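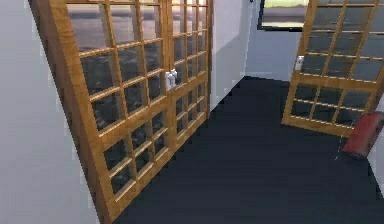
Start > Zelle 2 > Wartung > Prüflisten

Der Türöffner-Roboter in Zelle 2 darf erst an echte Klinken, wenn er vorher im Simulator keine abgerissen hat. Geprüft wird deshalb jeden Dienstag zuerst das virtuelle Haus. Maßgeblich ist der Flur mit der doppelflügeligen Sprossentür: Die beiden weißen Griffe sitzen dort so dicht nebeneinander, dass der Planer sich gern für den falschen entscheidet. Er nennt das Optimierung.

1. Szene geladen, Zerkville-Stand April: i. O.

2. Griffe als getrennte Objekte angelegt: i. O. Im März waren sie noch eines. Das Drehmoment war entsprechend philosophisch.

3. Offene Tür rechts als Hindernis eingetragen: i. O., nach Korrektur. Ein Planer, der durch Glas fährt, fährt auch durch Kollegen.

4. Roter Block am Boden in der Kollisionskarte: n. i. O. Nachtragen. Wer ihn hingelegt hat, möge sich melden, es gibt keinen Ärger. Kaum.

5. Greiferbacken (Grundeo), Spiel gemessen: i. O. Nächster Wechsel nach 2000 Zyklen, Zähler steht bei 728.

6. Not-Halt an der Zelle gedrückt, Arm steht: i. O. Bitte drücken, Anschauen gilt nicht.

7. Kabelschlepp Achse 2: Scheuerstelle. Klebeband ist keine Reparatur, auch das gute nicht. Ersatz bestellt.

Freigabe: gesperrt bis Punkt 4 und 7 erledigt.
Geprüft: Pichit Phromma

Zuletzt aktualisiert: Dienstag, April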